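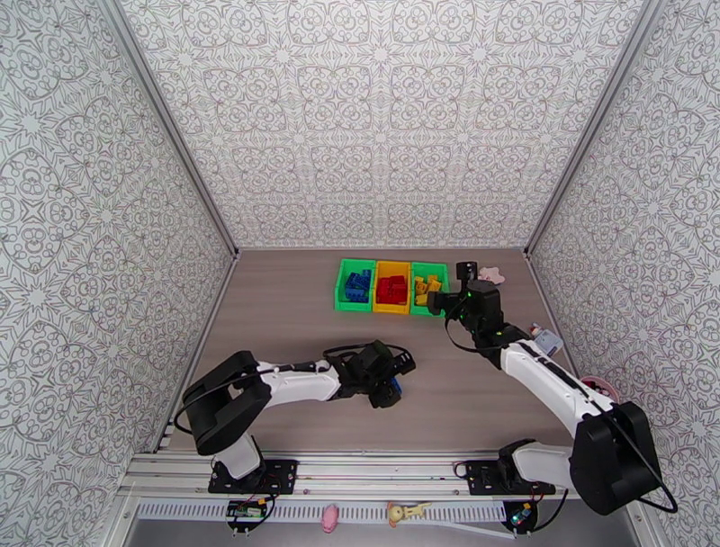

Cell 2, bins at the back, left arm with a blue block in its jaws.

October 31, 2018

Picking up from the August entry, in which I wrote that the left shoulder was "fine now." It was fine for a while. Since then it has developed a small dead spot near the folded position, where the arm sits and thinks for a moment before it moves. I took the base off the rail, cleaned both faces and put it back. The dead spot is still there, so I have a very clean mounting plate and the same problem.

What did help was going through the bolts. Two on the left plate had backed out far enough to turn by hand. The right plate was tight. I put a paint mark across each bolt head and onto the plate, so next time we can see at a glance whether anything has walked. Please don't wipe the paint off. It looks like a mess and it is supposed to.

Zeroing. The Plusel routine wants both arms folded before it starts, and it will happily zero them in any other pose and then tell you everything went well. I lost most of a morning to this. If the left gripper comes down short of the table after a restart, don't touch the offsets, just fold the arms and zero again. I have undone three sets of "corrected" offsets so far, one of them mine.

Cables. The run over the top of the left arm needs enough slack for the wrist to turn fully, and no more than that. With the old slack it caught on the elbow at full reach. I pulled it back toward the shoulder and tied it at two points. The right arm's cable loops out over the shoulder and looks worse, but it has never caught on anything, so I am leaving it alone and would like everybody else to do the same.

Boards. The one under the right base shows its green light as it should. The one under the left base I reseated, because the connector had the look of something that had been pulled by its wires. No names. Divside quoted 22 days for a spare, so let's all pull on the plug.

Speed is at 70 percent for now. At full speed the left arm rings a little when it stops, and until the shoulder is sorted out I would like it to stop ringing more than I would like it to be quick. The setting lives in the Quan config, second page, and it goes back to full by itself after an update. I have complained about this in writing.
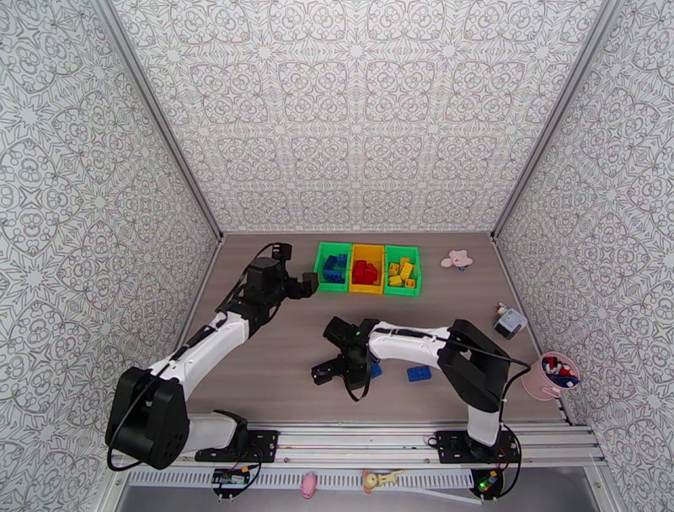

Reach check next, both arms powered. Left goes across to the bins, right stays low over the wood near the blocks. The trouble with this layout is the middle of the table, where both arms feel they have a right to be. The keep-out zone in the config was drawn for the old bin position, farther forward, and I had never moved it. Moved it today. Bins stay in a row near the back: blue blocks in the left green one, red in the yellow one, yellow in the right green one. Yes, yellow would make more sense in yellow. The task files say otherwise and I am not editing them all.

Ran 200 picks with the left arm after the bolts and the new cable run. It dropped 3, all of them small blocks picked near a corner. Before the work it was dropping more than that, though I didn't write down how many, which I regret. The large studded block gave no trouble at all. My guess is the fingertip pads, which have gone shiny at the ends. Plilier has a softer pad that fits the same jaws and I have put in for two pairs.

Camera on the right gripper: checked the mount screws, one was a quarter turn loose. Haven't redone the calibration. It should be redone. If you have a free hour and the board with the squares, please be my guest, and write the date on the sheet this time.

Wiped the table with a dry cloth only. The spray leaves a film on the wood grain, and then the small blocks slide away from the gripper like soap in a bathtub.

Still open:
– left shoulder dead spot, log the current through the fold and see if it jumps
– fingertip pads when they arrive
– right camera calibration
– spare board for the left base, ask Divside again
– find out who has the 3 mm hex key with the long handle. It was in the drawer this morning and so was the short one, and now I have neither.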